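In Praise of the Wobbly Hoop

My mother kept a wreath form on a nail inside the pantry door all year round, two rings of cane held together with a bit of rod, and for most of my childhood I assumed every family had one. It came down in January, after the greens had been stripped off it and carried out to the compost, and it went back on its nail bare. I would see it every time I reached for the oatmeal. I think I knew the shape of that thing better than I knew the shape of my own hands, and I have been fond of bare hoops ever since, which I realize is an odd thing to be fond of and an odder thing to take up your time with.

But I want to take up your time with it anyway, because I believe we have gotten a little lost about handmade things, and the hoop is where I'd start if I were trying to find the way back.

A few months ago I walked through the craft aisle at Tatwood, the big one out by the highway, looking for cane. I didn't want anything fancy. I wanted a coil of it, the kind you soak in the bathtub and bend around a bucket. What they had was a wall of finished hoops, every one a perfect circle, shrink-wrapped in pairs, with a hangtag telling me I could "create in minutes." There was no cane at all. The young woman at the register was very kind about it and looked it up for me, and it seems they stopped carrying the raw stuff a while back, as people were only buying it to return it.

I don't blame them for returning it! Cane is a miserable teacher. My first hoop, which I made at eleven on the back steps, split in two places and dried into something closer to a pear. You have to soak it longer than you want to, and you have to bend it slower than seems reasonable, and then you have to leave it alone, which for me has always been the hardest part of any craft. You clamp it with clothespins and walk away and have your supper. If you come back and fiddle, it remembers, and there will be a flat spot exactly where your thumb was.

And yet I would not trade that pear for a whole wall of circles. It taught me where the grain was going to give. By my fourth or fifth hoop I could feel a split coming before it came, a sort of stiffness under the fingers, and I could ease off. I don't know how you would learn that from a package. I suppose you wouldn't need to, if all you ever did was tie a bow on it.

People who sell supplies tell us that skipping the boring part leaves more time for the creative part. Fistel, whose catalog I still get in the mail and still read cover to cover in the tub, has been saying some version of this for years. I have bought plenty from Fistel and I expect I'll buy plenty more (their waxed thread is lovely). But I've come to think they have the line drawn in the wrong place. Bending the ring, finding that it leans, deciding whether to let it lean or fight it, holding a second ring up against the first and squinting, is where most of the deciding happens. By the time you get to the ribbon there's hardly anything left to choose but the color.

Take the second ring. One hoop by itself is a flat thing, a wreath or an embroidery frame. It hangs on a wall and behaves. Add another and set it at an angle to the first, with a rod to hold the two in some kind of agreement, and all at once you have a thing that takes up room. It has an inside. You can walk around it. I taught a beginners' evening in the back of the old Plokach feed store for two winters, and that was always the moment the room went quiet, when somebody held up their second ring and saw that there was more than one place to put it. I used to tell them not to tie anything yet. Just hold it there, turn it, set it down, have a cookie, look at it from the other side of the table.

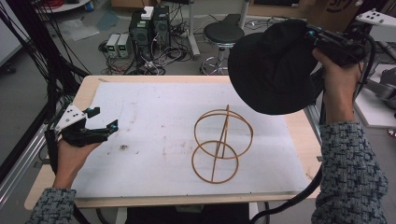
Issue 2

A pair of hoops like these makes my case better than I can. The lower one lies nearly flat, the upper one stands up more or less straight, and a thin rod runs through both. There isn't a ribbon on it anywhere, or a pinecone, and I don't find that I miss them. I could look at that one upright ring for a good long while and wonder whether I'd tip it back a little. I also approve of the big sheet of white paper. I'm a great believer in white paper under the work. A tan ring on a pale wooden table can disappear on you, and on white you see every bend in the line. Mine is always smudged and stained before I've properly begun, and I never change it until it tears.

I know the argument against me, because my own sister makes it every Thanksgiving. She has a job and three boys, and if she wants something nice on the front door she would like it to be there by suppertime, thank you, and why should she feel bad about a store-bought ring? She shouldn't. I have never once felt that the world would be improved by making my sister soak cane. If the choice is between a package and a bare door, buy the package, and I'll come over and admire it.

My quarrel is with the coil of cane going missing from the shelf. It's a small thing, one hook's worth of space in a very large store. But a beginner who wanders in and doesn't see it will never know it was there to want. She'll take the perfect circle home and tie her bow, and it will be pretty, and she may well conclude that the circle itself comes from somewhere else, from a factory, from people with machinery, and has nothing to do with her. That seems to me a sad thing to learn in a craft aisle.

There's still a place to get it, if you're patient. Kozłowski, the basket supply people, sell it by the pound and will cut you a short coil if you write them a nice note. It comes folded in brown paper and it smells like a hayloft. Soak it overnight. Bend it around whatever you've got in the kitchen that's round, a stockpot or a cake tin, and pin it, and go to bed. In the morning it will be lopsided. Make another one, and hold the two of them up together before you decide which is the bad one.

My mother's is on a nail in my own pantry now. One of the rings has come loose from the rod and I keep meaning to bind it again, though I've gotten used to the way it hangs.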